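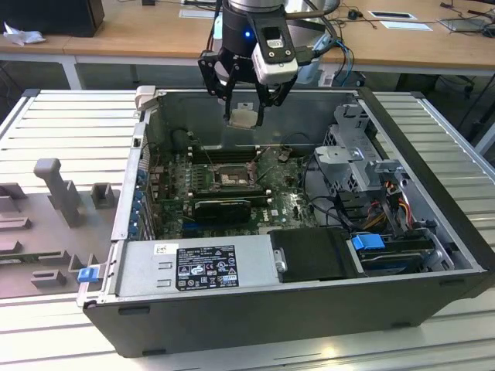

# Tower teardown, February batch

Quick page for the Fultlow bench. Uploading now, will fix spelling later. 31 towers came in on the Wuisan pickup, all office desktops, all to be stripped to parts and sorted before the shelf space runs out. Most of them have bad or missing drives. A few have nothing wrong that I can find except dust and a sticky power button.

Same routine for each. Tower on its side, panel off, blow it out, drives first. Drives go in the locked bin and get a line in Bimach before anything else gets touched. Please don't skip that, the last batch had 3 with no entry and I spent a whole evening matching serials.

Then cards, memory, cooler, processor. Power supply last. Board stays in the case if it's going to Skorkell, they want them mounted and they pay for the case too. Boards for us come out and go in the flat boxes (the ones with the blue lids, not the shallow ones).

The Dell ones are the nice ones to do. Colored latches, drive bay swings or slides depending on the model, hardly any screws. Cables are the slow part. Unplug at the board end, fold the bundle back over the cage, leave it. Do not cut zip ties unless the supply is coming out. Found two nicked wires last time and both supplies went to scrap.

Tray order on the bench, left to right:

- screws, all of them, one dish per tower
- memory, in the foam strips
- processors, in the clamshells, lid up
- cards, antistatic bags, no stacking
- odd plastic bits, shrouds, blanks, clips

### Processors and sockets

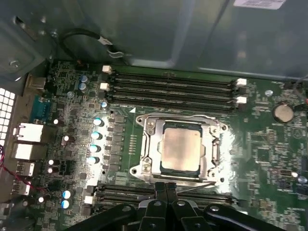

Processors are where the money is, so go slow here. Cooler off, wipe the lid, then decide if the chip is coming out at all. A faint smudge of old paste on the metal like this one is ok, no need to polish it, the buyer repastes anyway. Note where the little white triangle is on the board up by the socket before you lift anything. Chips go in the clamshell the same way round every time, saves checking later. Memory should be out by now too, both white latches open on each slot, and watch your sleeve on those capacitors left of the socket.

If the board is going on to someone else, put a cover on the socket when the chip is out. We have a jar of covers. It is the jar marked "feet", sorry, will relabel. Bent pins means the board goes in the red box and gets a note, no trying to straighten them at the bench with tweezers.

### Where it's at

13 towers done as of this morning. Memory all tested, two sticks bad. Processors bagged but not listed yet. The slimline ones are next and I am not looking foward to them, everything is under everything else.

Need before the next session: more clamshells, foam strips, wipes. Dust cans too, we got through the whole case. Screws we have plenty, 600 in the tub and nowhere to put them.

More pics when the second half is done. If you want a case for a home build ask before the Skorkell pickup, after that their gone.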